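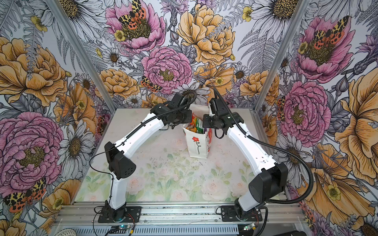 Un sac en papier plein à ras bord

Sac en papier trop rempli : comment éviter qu'il lâche ?

Posée le 30 octobre 2021 par Mirabelle_Nenach

Bonjour à tous ! Je prépare des sacs de grignotage pour une petite fête de quartier et j'ai craqué pour des sacs en papier blanc avec une fleur rouge devant (tige vert foncé, très joli). Le souci, c'est que j'en mets trop. J'ai une boîte verte et blanche debout vers le fond, des sachets orange et jaunes par-dessus, et ça déborde presque. En septembre, une poignée m'est restée dans la main au bout de 70 mètres, tout par terre devant chez la voisine... Vous rangez ça comment, vous ? Et est-ce que je double le sac, quitte à cacher la fleur ?

3 réponses

Reginald Strickland
Surtout ne cachez pas la fleur ! Glissez le deuxième sac à l'intérieur — un kraft tout bête, un peu plus petit, ça ne se voit pas. Moi je découpe aussi un carton à la taille du fond, et là ça change tout. Ensuite les boîtes debout contre les côtés, le lourd en bas, et les sachets en dernier pour boucher les trous. Si un coin de boîte pousse contre le papier, tournez-la, c'est presque toujours par là que ça se déchire. Et portez-le par-dessous, une main à plat. J'en ai fait 4 comme ça pour le loto de l'école, pas un seul n'a lâché.

pascaline.b
prenez un cabas en tissu et puis voilà

Tonton Landbridge
D'accord avec Reginald pour le carton. Par contre les sachets de chips sont gonflés d'air et prennent une place folle, je les mets à part dans un deuxième sac. Pour les poignées, un bout de ruban adhésif à l'intérieur, là où elles sont collées, et on laisse tenir une nuit avant de remplir. Chez moi ça tient roughly deux kilos, après je ne garantis plus rien !

Mirabelle_Nenach
Merci ! Je tente le carton ce soir, j'en ai justement un qui traîne. Pascaline, le cabas j'y ai pensé, mais j'ai déjà acheté tous les sacs à fleurs...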